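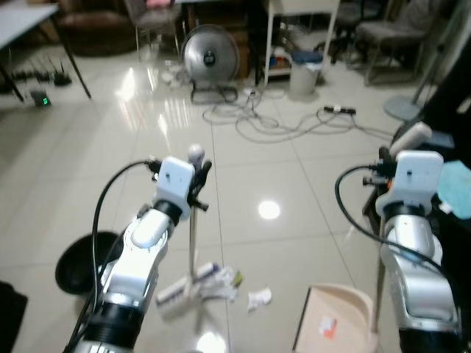 Remarque reçue en retour sur le ticket : avant de mettre en cause le tableau, il faudrait dégager la multiprise, la sortir du sol et relever ce qui est branché dessus, appareil par appareil. Un déclenchement pendant le ménage vient le plus souvent d'un cumul de charges.

Ticket 1 219
Objet : coupure de la multiprise pendant le ménage, et voile sur le carrelage
Local : Fujimoto, rez-de-chaussée
Ouvert le : dimanche 24 mars 2019
Priorité : normale
État : en observation

Description initiale
La multiprise blanche posée sur le carrelage coupe pendant le passage de l'aspirateur. Le bouton ressort, tout ce qui est branché dessus s'arrête. Après quelques minutes, le bouton s'enfonce de nouveau et l'alimentation revient. Le disjoncteur du circuit, calibre 20 A, n'a pas bougé. Même symptôme déjà noté en janvier, sans ticket.
Second point, indépendant du premier : le carrelage clair garde un voile au séchage, visible en lumière rasante et dans les reflets du plafonnier. Le voile revient après chaque lavage.

Matériel concerné
Multiprise blanche, marquages bleu et violet, charge maximale 3 000 W d'après sa notice.
Aspirateur Darkcombe, 900 W.
Radiateur soufflant, étiquette illisible, puissance non relevée.
Nettoyant pour sols Prilemel, bidon entamé.

Suivi 1
Du blanc chiffonné traîne contre la multiprise, avec un petit élément jaune-vert au bout. Le bac noir n'est pas d'aplomb. Consigne passée : ramasser d'abord, tester ensuite. Un essai fait au milieu des déchets ne vaut rien, on ne voit ni les fiches ni le cordon sur toute sa longueur.

Suivi 2
Multiprise débranchée au mur, puis sol dégagé à la main. Déchets mis au sac. Bac remis debout contre le mur. Balayage à sec du milieu vers la porte, joints compris.
Contrôle visuel de la multiprise hors tension :
- boîtier sans fente ni déformation ;
- alvéoles sans trace brune ;
- poussière dans deux alvéoles, retirée au pinceau sec ;
- cordon souple sur toute la longueur, pas de pincement ;
- fiche murale sans jeu.
Rien qui justifie un remplacement immédiat.

Suivi 3
Essais, multiprise déroulée et posée à plat sur une planchette.
Essai A : aspirateur seul, puissance maximale, pièce entière. Pas de coupure.
Essai B : radiateur seul, réglage maximal. Pas de coupure. Fiche tiède en fin d'essai.
Essai C : aspirateur et radiateur ensemble, réglages maximaux. Coupure avant la fin de la première moitié de la pièce. Disjoncteur du tableau toujours enclenché.
Essai D : aspirateur sur la multiprise, radiateur sur la prise murale près de la porte. Pas de coupure.
L'essai C a été répété une fois après refroidissement complet. Même résultat, un peu plus tôt.

Analyse
Les 900 W de l'aspirateur laissent 2 100 W disponibles sur la multiprise. La puissance du radiateur n'étant pas lisible, le dépassement n'est pas chiffré, mais les quatre essais concordent. La protection thermique du bloc se déclenche avant celle du circuit, ce qui est son rôle. Le calibre du disjoncteur n'est pas à modifier. Demande de passage au calibre supérieur refusée.

Question posée par le demandeur
Peut-on simplement brancher une seconde multiprise sur la première pour répartir ?

Non. Le courant total passe toujours par la première. Le branchement en cascade est à exclure, y compris pour un appareil de faible puissance, parce que personne ne relit ensuite ce qui s'y ajoute.

Mesures appliquées
1. Radiateur sur prise murale, seul.
2. Multiprise fixée sur support mural, alvéoles tournées sur le côté, au-dessus de la plinthe.
3. Cordon ramené le long du mur. Aucun passage en travers de la pièce.
4. Sac et bac rangés du côté opposé aux prises.
5. Multiprise débranchée pendant tout lavage à l'eau, rebranchée sur sol sec.

Suivi 4, carrelage
Le voile a été traité à part. Le nettoyant Prilemel était versé sans mesure, directement dans le seau. Trois zones délimitées au ruban, même serpillière rincée entre chaque :
Zone 1 : dosage habituel, sans rinçage. Voile présent.
Zone 2 : dosage de l'étiquette, sans rinçage. Voile faible, surtout le long des joints.
Zone 3 : eau claire tiède seule, deux passages, puis essuyage microfibre. Pas de voile à l'œil. Une trace de ruban à reprendre.
Le dépôt est donc un reste de produit. Le carreau brillant le montre davantage qu'un carreau mat, et les joints fins en retiennent un peu. Décapage non retenu.

Procédure de lavage à afficher au local
Ramasser tout ce qui est au sol, textiles compris. Le tissu bleu-vert clair posé sur le meuble sombre doit être relevé ou plié avant le lavage s'il descend près du sol.
Aspirer à sec.
Débrancher la multiprise.
Laver au dosage de l'étiquette, serpillière bien essorée, par bandes.
Rincer à l'eau claire, seau changé.
Essuyer la zone sous le plafonnier en dernier et contrôler le reflet en se plaçant de biais.

Suivi 5
Retour du demandeur après le premier ménage complet selon la procédure : pas de coupure, voile disparu sauf devant le meuble. Le déplacement du meuble n'avait pas été fait. À reprendre au prochain passage, à deux personnes, avec patins feutre pour ne pas rayer.
Le demandeur signale aussi que le support mural gêne une fiche coudée. Rotation du bloc d'un demi-tour, fiche accessible, cordon sans contrainte.

Suivi 6
Commande passée chez Telberg : un doseur à vis pour le bidon, deux franges microfibre, un jeu de patins, des étiquettes résistantes à l'humidité pour les appareils. Le radiateur sera étiqueté « prise murale uniquement ». Si sa puissance ne peut pas être retrouvée par le modèle, mesure au wattmètre à prévoir, en plage haute et en plage basse.

Points restant ouverts
- puissance du radiateur ;
- bande de carrelage sous et devant le meuble ;
- remplacement de la multiprise si la protection déclenche encore avec l'aspirateur seul ;
- réception de la commande Telberg.

Clôture prévue après deux ménages consécutifs sans coupure. En cas de nouveau déclenchement, noter dans ce ticket la liste des appareils branchés avant de réenfoncer le bouton.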